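Grasp Secure

The first thing I was told at Zirura was that I would be out of work by May. They said it kindly. Tovach would be doing the labels on its own by then, and until it could, they needed a person to sit beside it and press yes.

I had pressed yes for a living before. I asked what happened when the answer was no.

"There's a key for that," my boss said, and had to look for it.

The job went like this. A clip came up on the left screen, somebody's bed, somebody's laundry, two grippers going in. On the right screen Tovach wrote what it thought was going on, one line at a time. Approach. Contact. Grasp secure. Lift. Beside each line was a score, and the scores were always high. I have known a few people like that and I lent money to one of them.

By lunch on my second day I was in the yellow bed clips. I stopped on 438, at the spot where Tovach had written "grasp secure," and went back over it until my coffee was cold. Everything was smeared. The left finger was up against the dark cloth, fine. The right one was on the blanket. Between them was a gap, and in the gap, as far as I could tell, was nothing anyone would call a grasp.
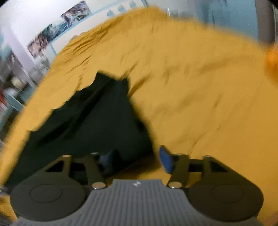 The Yao Room

All the meeting rooms were named after rivers except Yao, and I never found out what Yao was. I put the clip up on the wall in there and pointed at the right finger.

"It's on the blanket," I said.

"It's blurred," said the woman who ran perception. She was tired and she was fair, and I liked her from the start. "You're reading a lot into a blur."

"So is Tovach."

She wrote that down, or wrote something down. Then she told me how the label got made. Tovach didn't look at one moment. It looked at a run of them, with the finger width and the wrist motion, and it settled on the story that fit best. If the cloth left the bed later on, there must have been a grasp earlier, and it put the grasp where a grasp would usually go.

"So it's guessing backward," I said.

"It's smoothing."

I asked what would happen when a planner learned from that. Say it learned that one finger on a shirt and one on a blanket was good enough to lift. She said the planner saw thousands of these and the bad ones washed out. I asked who had checked that they washed out. A man from planning, who had been eating almonds the whole time, said the loss curve had checked. He had it on his laptop. It went down and to the right, the way they do.

I'm not against the things. I'd be glad to never fold another sheet. But I spent eleven years on a loading dock where the scale was wrong, and everybody knew it was wrong, and the trucks went out anyway with a printed ticket that said they were fine. A printed number is very hard to argue with. It doesn't get embarrassed.

They gave me an afternoon to find more. I think they gave it to me so I would stop using the Yao Room.

What I Found

I skipped the scores and turned off the right screen. It made a difference right away. With the label showing, I would look at a clip and see the label. With it off I had to sit there and decide, and a lot of the time I couldn't.

I made three piles. Yes, no, and can't tell. Tovach had no third pile. I asked about adding one and was told the planner had no use for it, and there was a long explanation about empty fields that I didn't follow and that may well have been true.

Most were yes. I want to be straight about that, since I was later accused of having it in for the software. It was right far more than it was wrong, and it was quicker than me by a mile. But the can't-tell pile kept growing, and every clip in it had come through with a high score.

The one that bothered me most was 1208. It was as clear as you could want. The cloth lay crumpled on the yellow cover, just past the fingers, and the fingers had a gap between them. The second gripper was poking in from the right. Tovach said "contact." I said it was near. Near and touching are different words, and if you had asked me that morning I would have guessed a machine would be the one to insist on it.
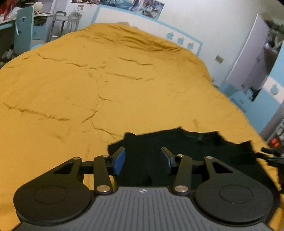 The Gellach Visit

Gellach was the customer. They ran hotel laundries and had money to spend, and they came on 2019-03-22 with visitor stickers and good shoes. A slide said Tovach agreed with human reviewers over 30 times out of every 31. I was the human reviewers. I had agreed mostly with the right screen on.

One of the visitors, an older man, asked what it did when it didn't know.

Planning said it always gave its best estimate. The man nodded and asked again, in the same words. I have thought about him since.

The woman from perception got up. She brought up 438 and let it sit there on the wall, blur and all, and said, "We have it down as a secure grasp. One of our reviewers disagrees. I've looked at it all week and I can't tell."

My boss studied the carpet. The Gellach man leaned in and looked for a good while.

"Neither can I," he said, and asked to see another.

They didn't sign that day. They asked for a version with the third pile in it, and planning, who still said there was no use for such a thing, had one working before the month was out. It held 209 clips the first night. I was told to go through them and get the number down.

I turned off the right screen and started at the top.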